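Wednesday, November 7, 2018

Up at six. Rain until nine. Drove over to Kanstead with the box of small things on the passenger seat and the spare feet rolling around loose in the cup holder.

Worked on the towel rack most of the day. It has been on my list from August and I have put it off for kitchen pieces every time. The design is simple enough: two poles, two flat feet, one metal bar across the top, a round knob at each upper end. I drew it in one evening and thought it would take a weekend. I'm on page 140 of the notebook now and the rack started on page 86, though a good part of that is grocery lists and a long complaint about the stools.

The trouble is the feet. They are flat and I like them flat, but a tall thin pole in a flat foot shows every error in the hole. The left one went in straight the first time. The right one I redid before lunch and it still leans. Yasmine looked at it and said it was fine for a towel rack. Her own towel rack at home leans too, she said, and the towels don't care. I wrote that down.

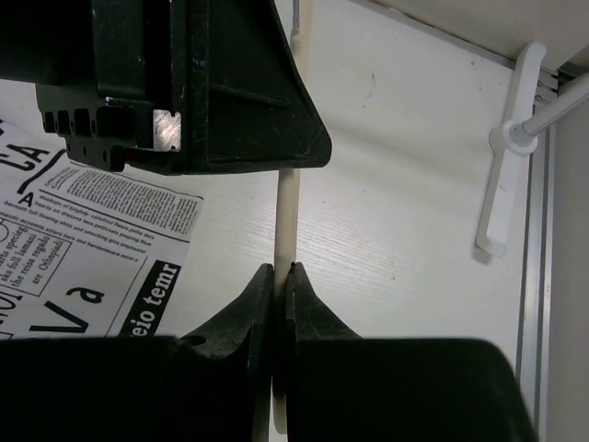 Pale rod upright, newspaper print off to the left.

Spent a while just looking at the rod up close. It's a plain cream color and I had been meaning to decide whether everything should be one white or whether I can live with the cream. With the white tabletop behind it the cream looks warmer than it does in my hand. I put off the decision again. I have half a can of Vorden white at home and it's a cold white, so if I do paint I'll want to try it on a scrap first. Two thin coats, sand between, and leave it overnight. Last time I hung things on it too early and had to strip the whole bar.

Lunch was leftover rice and an egg. Called my sister, no answer. Called the dentist and got moved to the week after next.

Yasmine brought the newspaper print back after lunch. She had taken it home to iron and then folded it into her bag, so that was that. We had a short discussion about whether a newspaper pattern belongs on a towel rack at all. I say a plain hand towel would be better, something with a hem. She says plain white against a white wall is no use to anybody and that she wants to see the folds. She's right about the folds. The big black letters make it easy to tell which way up it is and how far it has slipped, and you can follow a line of headline from one side of a crease to the other. I still think it's ugly. It will stay for now.

The print has no sense in it. I tried to read some of the small text while the kettle was on and it's nonsense all the way down, the sort of words that look like English or Italian until you get close. Yasmine reads bits of it out loud in a news announcer voice.

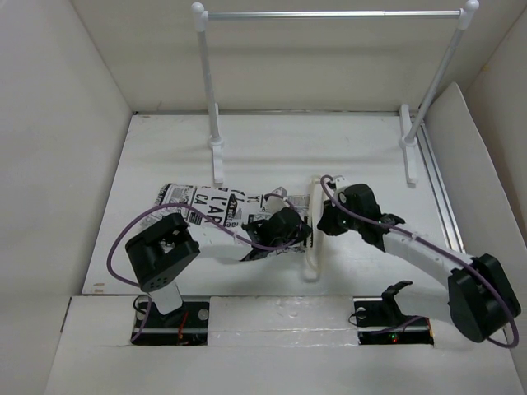
Shiela Agbayani
Small furniture and household pieces

The rack is at the back now, near the wall, which gives the front of the floor over to the cloth. I like the shadow it makes on the wall. The lean on the right pole shows more from this side than it did on the bench, and I can't stop seeing it. The knobs look good. I had worried they'd be too big for the poles -- they are a little big -- but from a few feet away they finish it off.

The cloth is another matter. All bunched up and twisted, and so much for the ironing. I suppose that's what a towel looks like most of the time in my own bathroom. If I make a proper one it should be a softer weave with some drape to it. Rirnetti had a remnant bin the last time I was in Kneath, four dollars a piece, and I remember a waffle weave in there that might be small enough in the pattern to look right. I'll go Saturday if the car is back.

Things to do:
Redo the right foot. Drill it on the press this time and don't hold it by hand.
Try the white on a scrap.
Ask Yasmine for the short ruler back.
Waffle weave, and matching thread.
Eight screws for the stool seats, the short ones.

Home by seven. Soup. Read for a bit and couldn't tell you what I read. Still raining a little when I put the trash out.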